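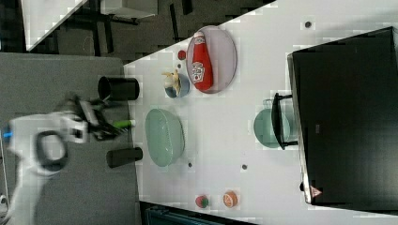
Flandia play kitchen: banana in the blue bowl, ketchup on the pink plate, green pot up against the oven.

FLANDIA
Object names and placements for a play kitchen on a white table
Version 2, maintained by Vaughan Henare and Solange Vasseur, Kirnville

What you get

144 stills of a tabletop laid out with toy food and small kitchenware, plus a list of object names and a placement note for each still. The placement notes are short phrases typed by a person, such as "ketchup on plate" or "pot by oven".

Version 1 promised 1000 stills. Most of those were near-duplicates in which nothing on the table had changed, and I don't believe a bigger number made it more useful. If you have a script that expects the old count, change the script.

Files

stills/ – the pictures
names.csv – one line per object, with the preferred name and any others we've seen used
placements.csv – one line per object per still
disputes.txt – see further down, and please do read it

Objects you'll meet most often

Oven. Large and black, on the right of the table. People have called it a microwave, a toaster oven and just "the box". We settled on oven. I wouldn't bet much on any label finer than that.

Pot. Light green, with a handle. Called saucepan in some of the older notes. Both are accepted.

Green oval. The most argued-over thing on the table. Kylie Faulkner labelled it colander throughout, on the strength of the holes. Flynn Goodwin labelled it bowl, on the strength of the angle he was working from, where all you get is a faint pattern on the inside. The names file keeps both. If your work depends on the difference between draining pasta and serving it, check the stills yourself.

Plate. Pinkish, and the shade moves from still to still. Round or oval depending on the view. Don't use the colour or the outline as a key.

Blue bowl. Small. The least trouble of the lot.

Ketchup. Red bottle, white cap. The label looks like Heinz, but the print is too small to read, so the names file says ketchup and stops there.

Food. Banana, tomato, an orange slice, and a small red item that is a strawberry in some stills and could be a button or a bottle cap in others. Not every piece turns up in every still. A missing tomato is not an error in the CSV.

What the placement notes mean

"On" means resting on. "In" means any part of the object is inside the container, so a banana that hangs over the rim of a bowl still counts as in. Cameron Prendergast wanted a separate word for hanging over. We tried it for one Wednesday and no two people used it the same way, so it went.

"By" is vague and I know it. It covers touching and nearly touching. Anyone who tells you they can measure a gap from these notes is guessing.

There is no "tidy" or "untidy" score, although version 1 had one. Is a bottle of ketchup lying on a plate put away, served, or dropped there? The old notes gave all three answers for the same arrangement. I'd be suspicious of any result built on that column – it has been deleted.
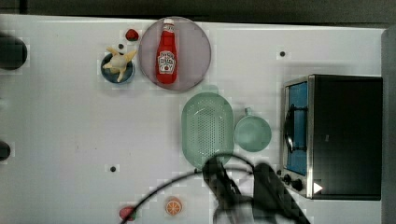 Known problems

1. The banana. Seen from overhead it goes pale, and one labeller put down cracked egg. Left in as an alternative name.

2. Small dark holes in the tabletop. They are part of the table. At least two early notes have them down as crumbs or olives.

3. Filip, the name-matching sheet, folds "pot" and "bowl" together when both are tagged green. Don't use it on this set until that is fixed. I've been told it will be fixed in December. We'll see.

4. The Skinano names are a separate list, made for another play kitchen. Some of the words match ours and some of the meanings don't. Merging the two would need a person to go line by line, and so far no one has offered.

Corrections

Send the still name, the object and the word you'd use instead to Solange. "Looks wrong" will be ignored. Where two people disagree after looking at the same still, both words go into disputes.txt with their initials.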